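Bidlow's second album is out in December and I've had it on since breakfast. I was nervous, because the first one was so good and bands do lose their nerve.

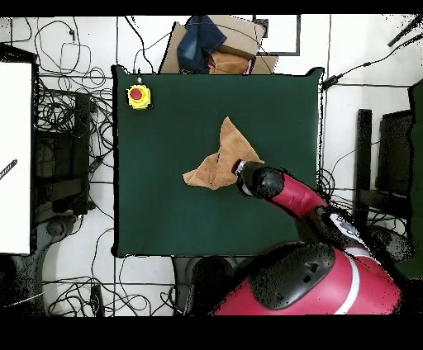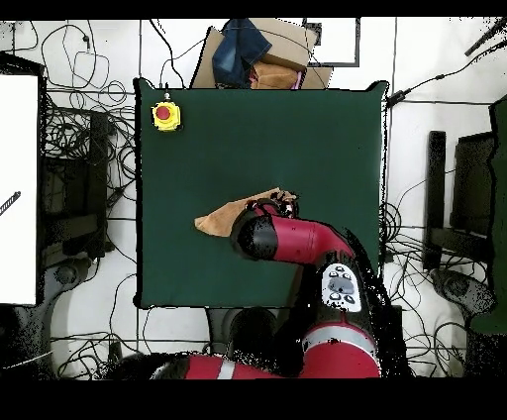 They haven't! Track 4, Kashyap, is the best thing they've done, a big daft chorus over a bass line that won't sit still. People say albums are finished and we only want singles. I can't agree, not when 23 minutes of side one fly past like this (and side two is even better). Play it loud, in order, all the way through.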